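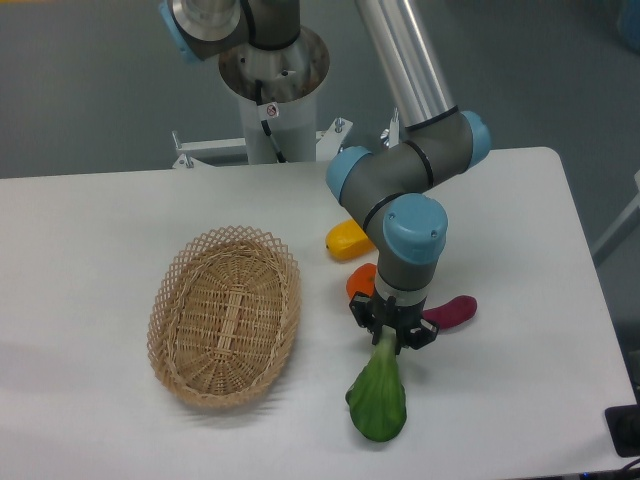
2024-05-14
by Feven Admasu

Long one tonight, sorry future me, but I promised I'd keep this up through the end of the class and I already skipped most of April.

So we're at 203. That's 203 logged tries out of the 500 we signed up for in our project proposal, back when 500 sounded like a cute little number you'd knock out between lunch and the bus. Friederike D. made a progress bar out of graph paper and taped it to the inside of the cabinet door, and I colored in today's stretch in orange because the green marker is dead. It looks like a very sad thermometer.

The task is still the grocery one. Yellow fruit, orange, purple thing, bok choy, four items, all of them into the basket. We keep arguing over what the yellow one is. Vesna says mango, I say mango, Abena says papaya and won't be moved, and in the log it's just "yellow" because we got tired of fixing each other's entries. Same with the purple one, which I've been calling a sweet potato since day one and Abena calls a radish just to get at me (I'm pretty sure).

Today was my day for the bok choy, which I'd been dreading. The round ones are kind of a breeze by now, you come straight down over the orange and close and up you go. The bok choy has that big floppy-looking leaf end and a skinny stem end, and if you go for the middle it tips and swings, and then you're chasing it over the table like a cat toy. Ms. Schwerdtfeger's advice was to forget about the leaf completely and only think about the stem. I did, and my first three were awful anyway! Then I slowed way down, lined the fingers up with the pale part, and got it. I said "got it" so loud that the Ruppert group next door banged on the wall.

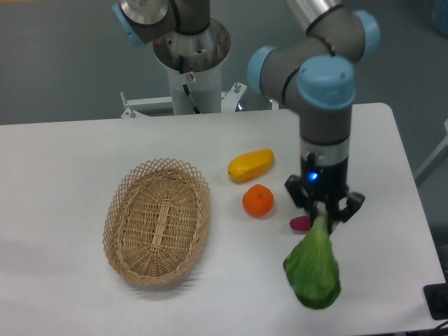

My bok choy grip. Stem end only!

The thing I'm proudest of is that I stopped holding my breath. Vesna pointed it out last week, that I go totally silent and red whenever I'm lowering, and then my hand gets jerky right at the bottom. So now I hum. It's the same four notes over and over and I'm sure everybody hates it, but my lowering is so much smoother, and you can see it in the plots too. The little spike I always had at the end is half what it was. Abena has started humming along in harmony, which doesn't help, but it's sweet of her.

We had a real disagreement about the basket though. Friederike D. thinks we should move it after every try, a little turn here, a little slide there, so the policy doesn't just memorize one spot. Vesna wants to leave it put until 250 and then start moving it, so that we've got one clean chunk to compare against. I can see both! I was sort of hoping Ms. Schwerdtfeger would pick for us, and of course she sat down on the stool and asked us what we'd want to be able to say in the report. Ugh. Twenty minutes later we'd landed on Vesna's plan, with Friederike D. getting to choose all the positions for the second half. She's already drawing a chart. It has a color key.

Also I messed up the log. I was so happy about my stem grips that I forgot to mark which ones were mine and which were Abena's, so I had to go back through the recordings and work it out by who's humming (see, useful). Two of them I couldn't tell, and we threw those out, and that's why it's 203 and not 205. Friederike D. was nicer about it than I would have been.

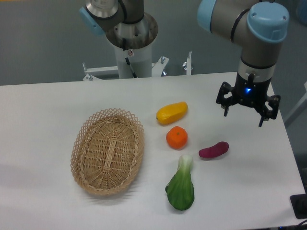
Oh, and resets! I've decided resets are the real job. The grabbing takes no time compared to putting everything back where it goes, opening the fingers, bringing the arm up out of the way, checking the list, typing in the number. Abena wants to make a playlist that's exactly one reset long per song. I told her she'd have to find very short songs. She's found two so far, and one of them is a commercial for a mattress store.

The Kason kids (the ones from the other high school, they share our slot for the showcase) sent their video around and it's good, kind of annoyingly good. They're stacking cups. Vesna watched it four times with her chin in her hand and then said their cups are all the same shape, so there. I laughed, but then I felt better, so thank you Vesna. Clivdale is doing something with folding towels, and I can't even think about towels right now.

Showcase order came out too. We're right after Trumier, who have a drone, so we'll be following a thing that flies with a thing that puts a vegetable in a basket very slowly. I want to put our graph-paper thermometer up on the easel so people have something to look at while the arm's coming down. Friederike D. said absolutely not, it's ugly. I'm going to ask her again when she's in a better mood.

Things for next time, before I forget and blame somebody else:
- new green marker
- write my initials on EVERY try
- ask Ms. S if we can stay until five
- purple one is Vesna's turn, don't let her trade it to me again

My thumb is sore and I smell like the art room because we ate lunch in there. Mom wants to know what I did at school today, and I told her I picked up a bok choy. She asked if I could pick up my room.

Going to bed. Still humming the four notes.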